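暮らしの法律相談ひろば ＞ 製品事故・リコール

電気圧力鍋のフタが飛んで火傷。お見舞金の書類にサインしていいのか迷っています

もちづき豆さん
2022年12月17日　閲覧 2445

はじめて書き込みます。長くなりそうですが、どなたか詳しい方いらっしゃいましたら教えてください。

先月、台所で電気圧力鍋を使っていて火傷をしました。Katitzというメーカーの鍋で、型番は末尾が2414のものです。今年の3月にVustierという通販モールで買いました。売っていたのはCollaという会社で、レシートというか納品書にもCollaの名前が入っています。

事故のときのことを書くと、豚の角煮を作っていて、加圧が終わって、表示が「減圧完了」になったんです。ピンも下がっていました(これは本当に確認しました。前に母から圧力鍋は怖いと散々聞かされていたので、そこだけは毎回見ています)。それでフタのつまみを回したら、ばん！と音がして、フタがはじけて中身が腕と首にかかりました。すぐ水で冷やしたんですが、その日の夜に救急で診てもらって、右腕の内側はいわゆる深いほうのII度と言われました。今も通院中です。首のほうは赤みだけでだいぶ落ち着きました。

仕事は惣菜屋のパートです。腕に包帯をしていると食品を触れないので、ずっとお休みをもらっていて、そのあいだのお給料は出ていません。

それで、事故の数日後にCollaのお客様窓口にメールをしたら、わりとすぐ電話がかかってきて、とても丁寧に謝ってくださったんです。で、鍋の代金の返金と、お見舞金を出しますという話になりました。鍋は着払いで送ってくださいと言われています。ただ、きのう届いた封筒に「合意書」という紙が入っていて、読んでみると「本件に関し、今後一切の請求を行わない」みたいなことが書いてあるんですね。あと「本件の内容を第三者に口外しない」というのも。

お見舞金の額はここには書かないほうがいいのかなと思うのでぼかしますが、休んでいる分のお給料にも届かないくらいです。

夫は「もらえるだけありがたいんだからサインしたら」と言います。妹は「絶対ダメ、裁判しなよ」と言います。両極端すぎて困っています(笑)。私としては裁判なんて大げさなことはしたくないんですが、腕の跡が残るかもしれないと先生に言われていて、そこがもやもやするんです。

お聞きしたいのは、サインをしないと失礼にあたるのか、鍋を送り返してしまっていいのか、そもそもメーカーのKatitzは海外の会社みたいなので日本で何か言えるものなのか、というあたりです。Vustierのレビューを見ると、ほぼ100件ついている中に「フタが急に開いた」という人がほかにもいました。関係あるでしょうか。

まとまりのない文章ですみません。よろしくお願いします。

　

ぽんず大臣さん

大変でしたね。お大事にしてください。

私だったらサインしちゃいます。だって相手が謝ってお金も出すと言っているんですよね。ごねると向こうも態度が硬くなって、じゃあ払いませんとなったら元も子もないですよ。うちの兄が昔、自転車の件で店とやりあって、結局時間ばかりかかって疲れただけでした。

アメリカだと製品の事故ですごい額の賠償金が出るってニュースで見ますけど、日本はそういうのないと思います。

あと圧力鍋って、慣れてる人でも開け方を間違えることがあるので、使い方が悪いと言われたら終わりじゃないでしょうか。きつい言い方に聞こえたらごめんなさい。

　もちづき豆さんのお返事：
　ありがとうございます。たしかに長引くのは気が重いです。使い方は説明書どおりだったつもりなのですが、証明しろと言われると自信がなくなってきました……。

　

Jeanine Van Leeuwenさん
参考になった 244

こんにちは、本名で登録しちゃったのでカタカナの名前じゃなくて読みにくいかもしれません、ごめんなさい。日本に住んで長いです。以前、輸入雑貨の会社で苦情対応の係をしていて、自分自身も電気毛布で火傷をして請求をした側の経験もあるので、両方の立場から書きますね。弁護士ではないので、最後はちゃんと専門の人に聞いてください。

まず一番大事なところから。サインはまだしないでください！　鍋もまだ送らないでください！　このふたつだけ守ってくれたら、あとは読み飛ばしてもらってもかまいません(でも読んでね)。

合意書の「今後一切の請求を行わない」は、清算条項といいます。示談をするときにはよく入る文章で、それ自体が悪だくみというわけではないんです。私も会社にいたころ、ひな形をそのまま使って何通も送りました。会社としては、払ったあとで話が蒸し返されるのが一番困るんですね。でも受け取る側から見ると、サインした時点でその事故のお話はおしまい。あとから跡が残りました、手術が必要になりました、となっても、もう一度請求するのはとても難しくなります。まったく予想できなかった重い後遺症が後から出た場合に例外が認められることはあるようですが、もちづき豆さんの場合、先生から「跡が残るかも」ともう言われているんですよね。そうすると予想できたでしょ、と言われかねません。なので、なおさら今サインするのはもったいないです。

失礼になるかどうかは、全然気にしなくて大丈夫です。「まだ治療中なので、治療が終わってから改めてお話しさせてください」とだけ返せばいいんです。私が係だったときも、そう言われて怒ったことは一度もないですよ。むしろ、ああちゃんと考えている方だな、と思って書類を丁寧に読み直したりしました。電話だと言った言わないになるので、メールで返すのがおすすめです。電話がかかってきたら、あとで「先ほどのお電話の件ですが」と内容を書いて送っておくと記録になります。

次に鍋のこと。これはたったひとつの証拠です。送り返すと、向こうの会社で調べて「異常は見つかりませんでした」という紙が一枚返ってきて、鍋そのものは処分されました、なんてことになったらもう確かめようがありません。悪気がなくてもそういうことは起きます(倉庫って本当に狭くて、返品はどんどん捨てるんです)。私の毛布のときも、先に送ってしまってずいぶん後悔しました。

やっておくといいのは、鍋とフタとパッキンを洗わずに袋に入れておくこと。もう洗ってしまっていたら、それはそれでいいので、これ以上いじらないでください。電源を入れて再現してみよう、なんていうのは危ないので絶対にだめですよ。写真は全体と、フタの裏と、つまみのところと、底の型番シールを撮っておきます。説明書と箱と納品書も捨てないで。Vustierの注文履歴は、出品者が店をたたむと商品ページごと見られなくなることがあるので、画面を保存しておいてください。レビューもです。フタが急に開いたという方の書き込み、それだけで欠陥の証明にはなりませんけれど、同じような事故が起きているらしいという手がかりにはなります。投稿の日付が見えるように残しておくといいです。

どうしても鍋を調べたいと相手が言ってきたら、預かり証を出してもらって、壊すような検査をする前には連絡をもらう、検査が終わったら返してもらう、結果は書面でもらう、という約束をメールでもらってからにしましょう。 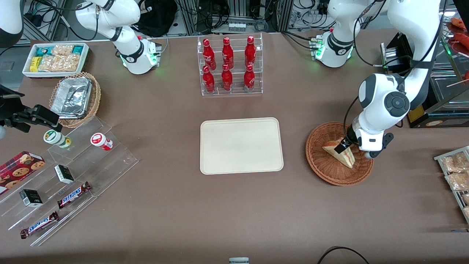
治療が終わる前に、休んだ分のお給料だけ先に請求することはできますか。

先に払ってもらえるかどうかは相手次第ですが、頼むことはできます。内払いといって、最終的な金額からあとで差し引く形で、治療費や休業の分だけ途中で払ってもらう方法です。その場合も「一部の支払いであって、全体の解決ではない」と書いたメールか書面を必ず残してください。勤め先には休業損害の証明を書いてもらいます。パートでも書いてもらえますし、事故の前の給与明細が何か月分かあると話が早いです。

話を戻しますね。Katitzが海外の会社だという件。日本には製造物責任法、よくPL法と呼ばれている法律があって、製品の欠陥で体や物に被害が出たときは、作った会社に損害賠償を求められます。ここがありがたいところなんですけど、この法律では「輸入した業者」も作った会社と同じ扱いになるんです。海外のKatitzまで追いかけなくても、日本に輸入した会社を相手にできるということです。自分のブランド名を製品につけて売っている会社も同じように責任を負うことがあります。

なので、まず誰が輸入したのかを確認してください。鍋の底か、説明書のうしろのほうか、箱の横に「輸入元」とか「輸入事業者」と書いてあるはずです。Collaがそのまま輸入元なら話は早いですね。もしCollaはただの販売店で、別の会社が輸入しているなら、PL法の相手はその別の会社になります(販売店には契約のほうで責任を問える場合もあるので、Collaとのやりとりも無駄にはなりません)。電気製品なのでPSEマークのそばにも事業者の名前があるはずです。見当たらなかったら、そのこと自体を消費生活センターで話してください。

モールのVustierについては、売り主ではなく場所を貸しているだけという立場をとることが多いので、あまり期待しすぎないほうがいいかなと思います。ただ、補償の制度を持っているモールもあるので、問い合わせだけはしてみて損はないです。商品が危ないかもしれないという報告にもなりますしね。

それから、上の方が「使い方が悪いと言われたら終わり」と書いていましたが、そんなことはないですよ。PL法では、会社に落ち度(過失)があったことまでは証明しなくてよくて、製品に欠陥があったことと、それで怪我をしたことを示します。普通の使い方をしていたのに事故が起きた、という説明がとても大事になります。表示が減圧完了になっていて、ピンも下がっていた。これ、すごく大事な話なので、忘れないうちに紙に書いておいてください。何を入れたか、水はどのくらいか、モードは何だったか、どちらの手でつまみを回したか。くだらないと思うくらい細かく。書いた日付も入れてね。台所に誰か一緒にいたなら、その人にも別に書いてもらうといいです。仮に使い方に少し問題があったとしても、割合で減らされることはありますが、それで全部ゼロになるとは限りません。それに、間違えやすいのに警告がなかった、という表示の欠陥という考え方もあるので、説明書の注意書きのページもよく見てみてください。

請求できるものとしては、治療費、通院の交通費、お仕事を休んだ分、通院したことへの慰謝料、跡が残ってしまったときの後遺障害の分などがあります。腕の跡については、大きさや場所で判断されるので、治療がひと区切りついたところで(症状固定といいます)先生に診断書を書いてもらうことになります。今のうちから定規をあてて、同じ明るさの場所で定期的に腕の写真を撮っておくといいです。私は面倒がって撮らなかったので、一番ひどかったときの様子を説明するのに苦労しました。タクシーに乗ったならその領収書、ガーゼや塗り薬のレシートも封筒にぽいぽい入れておくだけでいいです。家計簿みたいにきれいにしなくて平気。

期限についても少し。怪我の場合、PL法の請求は、損害と相手がわかったときから5年、それと製品が引き渡されたときから10年という区切りがあります。だから今日明日に決めないといけない話では全然ないんです。合意書に「何日以内にご返送ください」と書いてあっても、それは会社の都合の締め切りですからね。

相談先は、まず局番なしの188に電話してみてください。近くの消費生活センターにつないでくれます。相談は無料です。話を聞いてくれるだけじゃなくて、会社とのあいだに入って話をしてくれることもあります。家電のトラブルなら、製品ごとの裁判外の相談窓口(PLセンターという名前のところが多いです)もあるので、188で聞くと教えてもらえると思います。弁護士さんへの相談は、収入などの条件が合えば法テラスで無料で受けられます。それと、ご家族の自動車保険か火災保険に弁護士費用の特約がついていないか見てみてください！　日常の事故まで対象になっているものもあって、意外とみんな気づかずに使っていないんです。ご主人の保険証券、引き出しのどこかにありませんか？

妹さんの「裁判しなよ」も、ご主人の「サインしたら」も、どちらも今決めなくていい、というのが私の意見です。海外の大きな金額のニュースは、懲罰的な賠償という日本にはない仕組みが入っていることもあるので、比べても仕方がないかな。日本では実際に出た損害を埋めてもらうのが基本です。でもそれだって、お見舞金がお休みした分のお給料に届かないなら、話し合う余地はあるように思います。

口外しないという条項も、今サインしなければもちろん縛られません。最終的に合意するときも、家族や医師、行政への相談は除くと書き足してもらえないか聞いてみてください。書き足しをお願いするのは普通のことです。

長くなっちゃいました。腕、早くよくなりますように。

　もちづき豆さんのお返事：
　わあ、こんなに詳しくありがとうございます！　読みながら泣きそうになりました。鍋は段ボールに入れて玄関に置いてあって、明日集荷の予定だったので、さっき慌ててキャンセルしました。危なかったです。
　鍋の底を見たら「輸入元」のところにCollaと書いてありました。ということは相手はCollaでいいんですよね。あと、内鍋は事故の次の日に夫が洗ってしまっていました。フタはそのままです。

　Jeanine Van Leeuwenさんのお返事：
　間に合ってよかった！　輸入元がCollaなら、相手はCollaで大丈夫です。その表示も写真に撮っておいてくださいね。内鍋は仕方ないです、誰だって角煮がこびりついた鍋は洗いたくなります。洗ったということも隠さずにメモに書いておけばいいですよ。フタがそのままなら、そちらのほうがきっと大事です。

　

古い炊飯器さん

上の方の説明でだいたい足りていると思うので、補足だけ。

治療に30日以上かかる怪我は、消費生活用製品安全法でいう「重大製品事故」にあたる可能性があります。あたる場合、製造事業者や輸入事業者は、事故を知った日から10日以内に国に報告する義務があります。Collaが輸入元なら、報告したかどうかをメールで尋ねてみてください。そのときは医師の診断書に治療の見込み期間を書いてもらって、写しをつけると話が通りやすいです。診断書の原本は手元に残しておくこと。

消費生活センターに相談した内容は、同じ製品の事故がほかにないか調べるときの材料にもなります。レビューに似た話があるならなおさらで、型番をはっきり伝えてください。リコールが出ているかどうかは消費者庁のリコール情報サイトで検索できます。メーカー名だけだと出てこないことがあるので、輸入元の名前でも試すといいです。

それと健康保険の件。他人の行為や製品が原因の怪我で健康保険を使ったときは、「第三者行為による傷病届」が必要になる場合があります。加入している健保か、国保なら市区町村の窓口に電話で確認を。示談をしてしまうと、この手続きに影響が出ることがあります。合意書にサインする前に必ず連絡したほうがいいです。ここは見落とす人が多いところです。

訴訟について。請求額が60万円以下なら少額訴訟という手続きがありますが、欠陥があったかどうかで争いになりそうな件にはあまり向いていません。原則一回の審理で終わらせる制度なので。話し合いがまとまらないときは、センターのあっせんや弁護士会のADRのほうが先だと思います。

　もちづき豆さんのお返事：
　健康保険のこと、まったく知りませんでした。夫の会社の健保なので聞いてもらいます。リコールの検索もしてみたのですが、今のところCollaでもKatitzでも出てきませんでした。

　188に電話してみて、来週センターの方とお話しすることになりました。持ち物に合意書の写しと書いてあったのでコンビニでコピーしてきます。Collaには、治療中なので終わってから、とメールしました。すぐに「承知いたしました」と返事が来て、拍子抜けしています。夫の火災保険の特約はまだ確認中です。証券が見つからないそうです(笑)。

　Jeanine Van Leeuwenさんのお返事：
　証券がなくても、保険会社に電話して名前と生年月日を言えば調べてもらえますよ！

この相談は投稿者により解決済みになりました。回答の受付は終了しています。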